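**Wooden spoon** – a spoon made from wood, used mostly in cooking. Also called a stirring spoon, mixing spoon, or (older American cookbooks) a mush spoon. One of the oldest kitchen tools still in daily use. For the prize given to last place in sports, see *Wooden spoon (award)*.

## Overview

Usually one piece, no joint. Bowl at one end, handle at the other, with a narrower neck between. Used for stirring, beating, tasting, scraping, serving. Wood doesn't carry heat the way metal does, so the handle stays cool in a hot pot, and it won't scratch enamel or nonstick coatings. Downsides: takes on stains and smells, can crack, needs hand washing.

## History

Wood rots, so the record is thin compared with bone, shell, bronze or silver. Surviving ancient examples mostly come from very dry places or from waterlogged ground. In Egypt carved wooden spoons were put in tombs, some of them plainly not meant for soup.

In medieval Europe wood was the ordinary spoon of ordinary people. Silver for the rich, pewter in between. People often carried their own spoon to meals. Metal got cheap with factory stamping in the 1800s and wood mostly left the table – but stayed by the stove, where it had always done its best work anyway.

Wales has the *lovespoon*, a carved spoon given as a courting gift, handle worked with hearts, chain links, caged balls and so on. Oldest dated ones are from the 1600s. Scandinavia has its own strong carving tradition, with wide bowls and short handles, often painted. Russia has the lacquered Khokhloma type, and also plays spoons as a folk instrument (see *Musical use*).

## Wood types

Close-grained hardwoods preferred. Open-grained woods such as red oak soak up liquid and are hard to get clean.

| Wood | Notes |
|---|---|
| Beech | Cheap, pale, standard for factory spoons |
| Maple | Hard, smooth, takes a long time to wear |
| Cherry | Darkens with age, easy to carve green |
| Birch | Common in Scandinavia |
| Olive | Heavy, oily, strong figure, costs more |
| Boxwood | Very dense, slow growing, small spoons only |
| Sycamore | The usual choice for Welsh lovespoons |

Softwoods are used less. Pine can leave a resin taste, specially when new.

## Making

**By hand.** Most carvers work *green*, meaning fresh cut wood still full of water. It cuts far easier than seasoned stock. A log is split rather than sawn so the grain runs the length of the blank. Rough shape with an axe, then a straight knife for the handle and a hook knife for the hollow of the bowl. Drying next. Too fast and it splits, so carvers wrap the blank in paper or bury it in its own shavings. Final cuts once dry, then sanding or a clean knife finish, depending who you ask.

Abla Tarawneh's carving manual *The Bent Knife* argues for the knife finish. Her point is that sanding leaves loose fibers that stand up at the first wash. Vaughan Tomoana, in a reply printed the next February, said one wetting and a second light sanding fixes that. Both methods still in use and the argument hasn't really moved.

**By machine.** Sawn boards, dried in a kiln, cut on copying lathes or routers, tumbled smooth. The Bolger mill made beech spoons this way for 58 years. Its kitchen line, sold under the Sesley name, came in 2 handle lengths and was widely copied. Unsold stock went to Hovetti, a kitchen goods importer, after the mill closed.

## Shapes

- **Round bowl** – general stirring, serving
- **Flat edge** – scrapes the pot bottom, good for sauces and fond
- **Corner spoon** – one pointed side, reaches into the angle of a straight-sided pan
- **Slotted** – draining, and beating batter with less drag
- **Jam spoon** – extra long handle, sometimes with a notch to hook on the pot rim
- **Tasting spoon** – small shallow bowl, in some cases a groove down the handle to cool the liquid on the way
- **Spurtle** – Scottish, really a stick with no bowl at all. Often grouped here, for porridge

Left-handed versions exist for flat edge and corner types. A round bowl doesn't care.

## Care

Wash by hand in hot soapy water soon after use, rinse, stand up to dry. No soaking. Dishwashers are hard on them – long heat and water raise the grain and open cracks. Dried out spoons can be rubbed with food grade mineral oil, left 30 minutes, and wiped off. Walnut and linseed oils also used as they harden over time. Olive and sunflower oil don't harden and can go rancid.

Fuzzy surface: fine sandpaper, then oil. Smell: baking soda paste or lemon and salt, results vary. A spoon with a deep crack is normaly thrown out, or kept for garden use.

## Safety

Wood is porous and older kitchen advice often held that plastic was cleaner. Later work on cutting boards complicated this, bacteria drawn down into wood tending to die off as it dries. Home use generally treated as fine if the spoon is washed properly and let dry fully. Rules for commercial kitchens differ from place to place.

## Musical use

A pair held back to back and struck on knee and palm. Known in Russia, Turkey, Greece, Ireland, Quebec and the American South, though in the last few metal is just as common. Turkish players use two pairs, one in each hand.

## See also

Ladle – Spatula – Treen – Lovespoon – Green woodworking

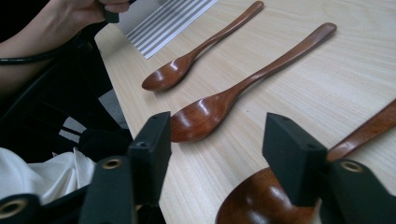 **Can a wooden spoon be used in boiling oil?**

Short contact is fine, like stirring or turning food. Don't leave it standing in the pot – the wood dries out, darkens, and may crack.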